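2021-08-18

Day 11 of the Galtero plan and I still don't believe in it. The app says I'm "adapting." My knees say something else. I signed up in May, when the Stevbridge pool was shut and I was bored enough to click on anything, then ignored it until this month. So maybe I'm not the fairest judge.

Today was the hill session. Eight short climbs, walk down, repeat. I did six and stopped, and the app gave me the same green badge I got for finishing the last one. What is the badge for, then? My resting heart rate was 118 according to the watch, while I was lying on the couch. I took it off, put it back on and got a normal number. This is the gadget that is supposed to decide how hard I run.
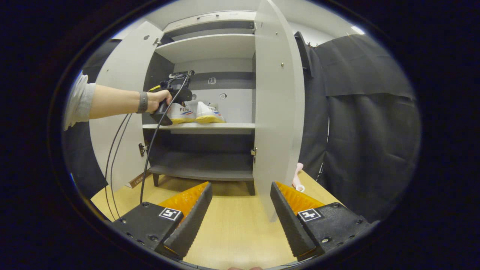
I also read the part of the plan about "recovery nutrition," and of course it ends in a link to Mokano powder, 19 dollars for a small tub. It tastes like chalk and vanilla - I know from the free packet. I'd sooner walk down to Güler and get lentil soup, and I did, and felt fine by two o'clock. Maybe the powder would have done the same. Maybe a nap would have.

To be fair, I slept well last night, and the stairs at work were easier. But I've also quit the late coffee, so who knows which one did it. The plan will take the credit.

Tomorrow is listed as "active rest," 2 miles easy. That sounds like a run to me. I'll go if it isn't too hot, and I'm leaving the watch at home.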